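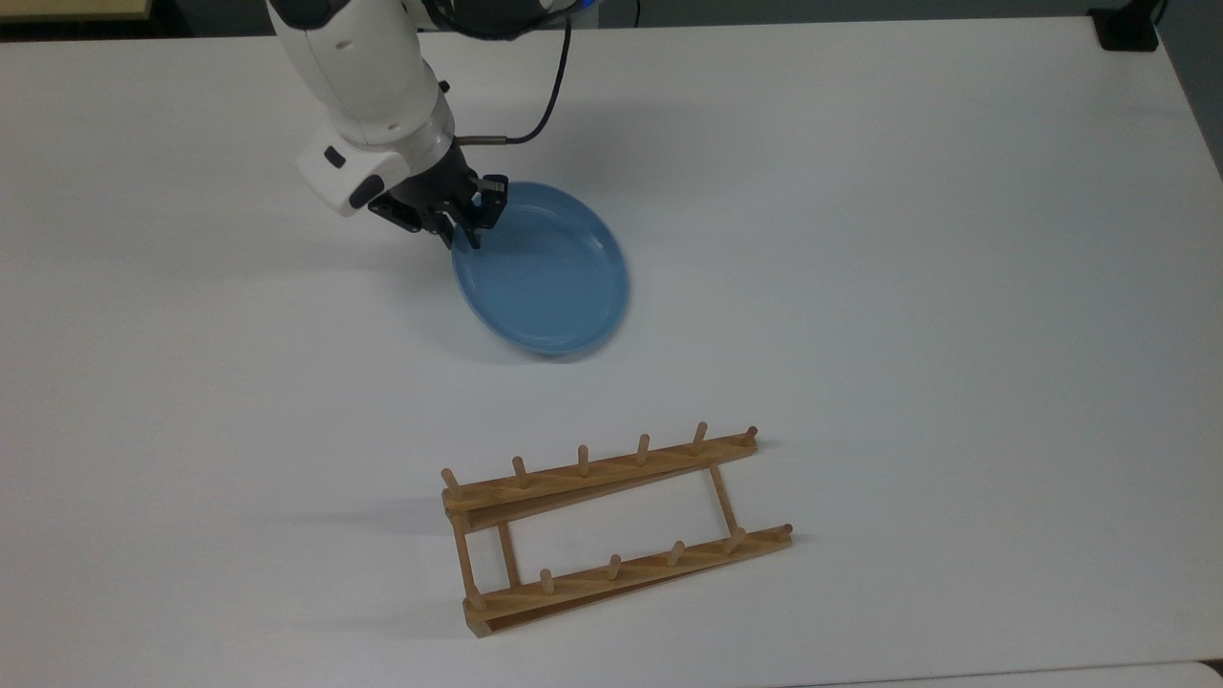 The blue plate, the gripper, and the still-empty rack.

October
by the Bondside bench blog

Plate number 390 went into the rack this afternoon and I did a little lap around the room! I know that 390 is not a big number in this line of work (people with real budgets would get there before lunch) but every one of those is a full recording of me steering the arm from start to finish, and I'm starting to feel like I could do it in my sleep.

For anyone who missed the last post, the project is called Kuzmenko and the job is to put a plate in a dish rack. One plate, one rack, white table. I drive the arm by hand, the computer saves the camera views and the joint positions, and at the end of it all a model gets to study the whole pile and try it alone. The goal is 1,000 good examples before I train the version I care about.

The grab is the part I love. A plate lying flat gives a two-finger gripper almost nothing to hold, so you come straight down over the rim, pinch, and tip it up a little before you lift. Come in too high and the fingers close on air. Too low and you're pushing the table, and the arm complains with a noise I've learned to dread. My first week of recordings is full of me poking at the edge like somebody testing bath water. I kept a lot of those where I missed once and then got it, by the way. I want the model to see what a recovery looks like, and my perfect takes don't show that at all.

Then there's the rack. It's a nice simple wooden one, pegs along both rails, and I turn it to a new angle before each batch. Early on I left it square to the table for two whole days and trained a quick test model on that. It was great! Then I turned the rack maybe a hand's width and the thing tried to set the plate down exactly where the slot used to be. Lesson learned, and it only cost me two days – now the rack moves, the plate moves, and the blinds get opened and closed too, so the shadows change.

Things I've changed since the last post:

Batches are shorter. I used to go until I was tired and the late recordings were sloppy, with long pauses where I was obviously thinking about dinner. Four short batches a day works much better for me.

I write a note after every batch. Just a line, like "rack far left, grabbed near side of rim." When I went looking for gaps last night I could see right away that I almost never pick up from the far side.

I throw out fewer takes. If the plate ends up standing in a slot, it stays in, even when the path there was ugly.

Next up is a second plate, a smaller one, and then I want to try starting with one already in the rack. A quick training run is going tonight on what I have so far. I'm guessing it'll manage the grab around half the time and fall apart at the pegs, but I can't wait to see it try!

Recent posts
Calibrating the wrist, again
What I learned from the Ukstead meetup
Hirkach: the sock sorting project I gave up on
Picking a table height and sticking with it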